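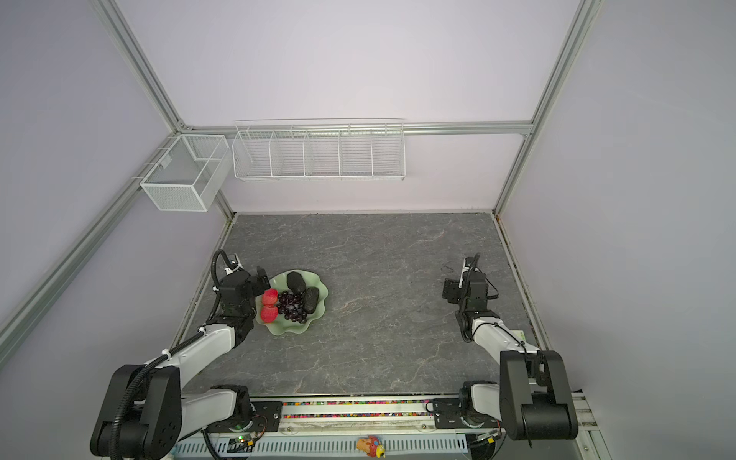 Undimby Robotics Club: minutes of the Thursday meeting

Taken by me again, because my hand went up first when the laptop was passed round. I've tidied up the spelling but left in most of the arguing. We met in the Sandhu Room and got going at 18:25, which for us is early.

Apologies and last time's minutes

Apologies from the two who have mock exams. Last time's minutes were agreed with one change: I'd written that the Skoltness entry form was finished, and it was only started. Sorry! It has gone off now and we've had the email back, so we are properly entered for March.

Where we are with the fruit task

This took up most of the evening. The Skoltness rules say both arms have to be used, and that the fruit has to end up on the plate without anything being dropped or squashed. Our practice log stands at 243 runs. The grapes are still the worst by miles (they flop about and the fingers catch on the outside ones), and the apple is the one everybody wants to do when visitors come in.

We talked for ages about which arm should go first. Half of us like the left arm doing all the placing while the right one waits, and the other half think that wastes time and we should bring them in together and be brave. I'm in the brave half. The worry is the arms getting in each other's way over the plate, so we agreed to slow both of them down for the last bit of the approach and see how that feels before anyone changes the order.
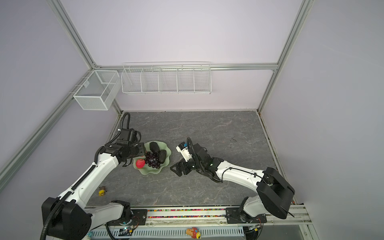
Left and right arms either side of the fruit plate.

We also had the old discussion about where the plate should live. The rules only say it must be inside the work area. Agreed: we stop moving it between sessions just to suit whoever is driving, and we write its position on the sheet by the door.

Picking from the bare worktop

Next up was single pick-ups, where the fruit starts off the plate. I'd asked for this to go on the agenda and I'm glad I did, as it turned into the most useful part of the night. We put the wrist view on the big screen and had a proper think about how wide the fingers should be when they come in.

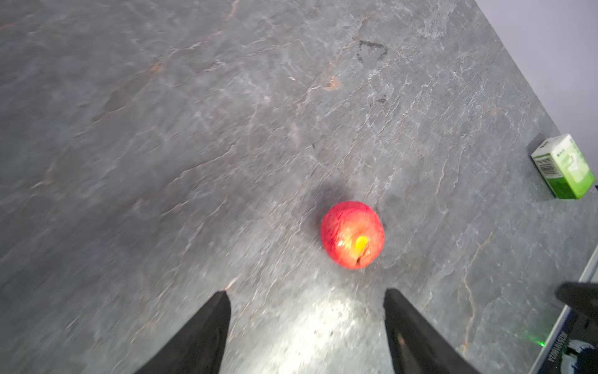
My feeling is that we open them as wide as they go every time, out of habit, and then spend ages closing them. A couple of people disagreed and said wide is safe with anything round. Fair enough! We'll do 50 goes each way and compare, and I've said I'll make the table for writing them down. There was also some grumbling about glare on the worktop, so someone is going to try turning the lamp before we start on those.

Money

There is £100 left in the kitty after the Skoltness fee. The choice was spare finger plates or a second box of cable clips from Brosel, and spare finger plates won easily. I'm to order them. Please don't all message me asking if they've come.
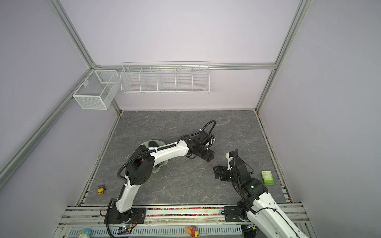 Things to do before next time

Everyone: read the Skoltness rules right to the end, including the page on penalties.
Me: order the finger plates, make the table for the wide and narrow goes, type these up (done!).
Pick-up group: sort out the lamp, then start on the 50.
Two-arm group: slow the last part of the approach and try it with the apple before going anywhere near the grapes.

Any other business

Could we have a club T-shirt for Skoltness? Lots of noise in favour, no agreement at all on the colour. Bring a drawing if you care about it. We also need lifts for the day, so please ask at home.

Same room and same time next week. We finished a bit late and I still had to stack the chairs.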